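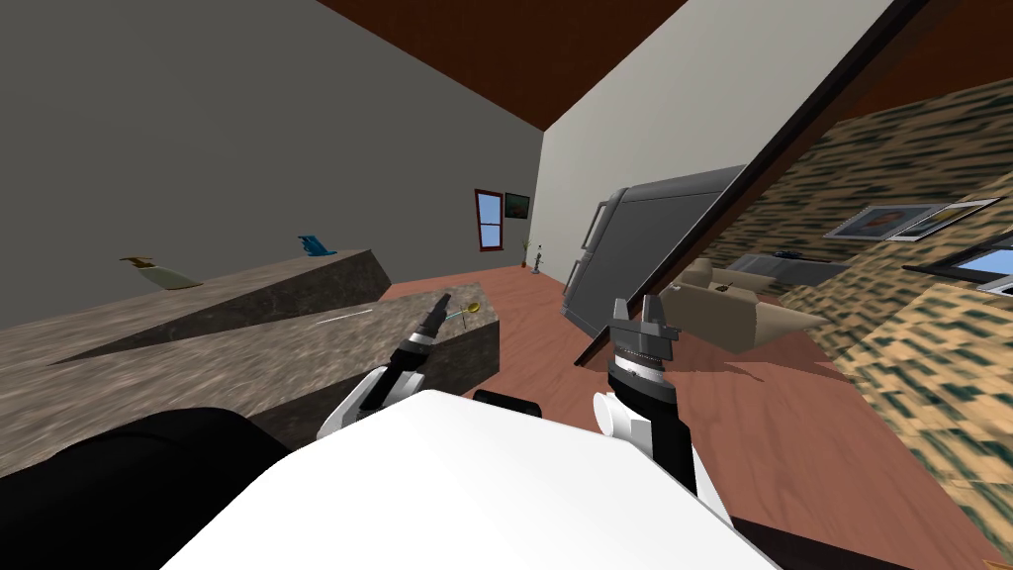

The kitchen used for the manipulation unit, rendered from a view just above the robot's body.

For most of the fall, the students in the robotics club at Vullari did not touch a real robot. They worked in a simulated house with a kitchen at one end and a living room at the other, and they ran it on the same lab computers that the rest of the school uses for typing and spreadsheets.

The project is called Raltesora. Its goal is easy to state: a two-armed robot should pick up small things around a kitchen and put them where they belong. By the end of the first term the club had logged 1,324 attempts. Of those, 428 were scored as complete.

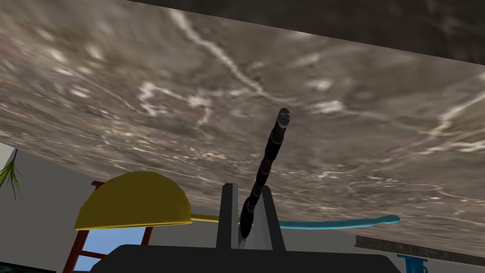 Vullari Robotics Club — Simulation and Grasping Team

A grasp can look fine from the head and still be poor up close, so each attempt is saved from several views. Students go through them in pairs and fill out a one-page sheet. Long, thin objects get their own section on the sheet, with a box for how far the object leans between the fingers.

The sheets were a sore point at first. Several members had joined to write code and did not expect paperwork. In January the club cut the form from two pages to one, and complaints dropped off.
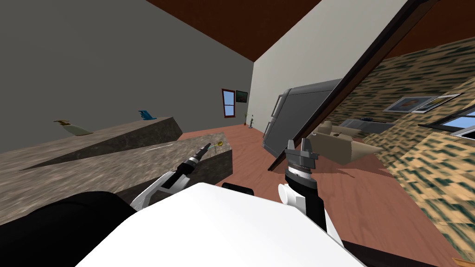
Planning is taught before control. A new member spends nearly 50 minutes with a single saved moment, deciding which arm should move and which should wait. A small object at the near edge of a counter makes a good first case, with the left gripper's narrow tip pointed toward it and the right gripper open in front of the refrigerator. Students write down their choice, then compare it with the one the software made.

Beler, the regional contest the club enters, scores teams on a fresh set of rooms they have not seen. The team will submit its final version on 04/01/2019. Until then, members meet after school in the computer lab, and new students can join at any meeting.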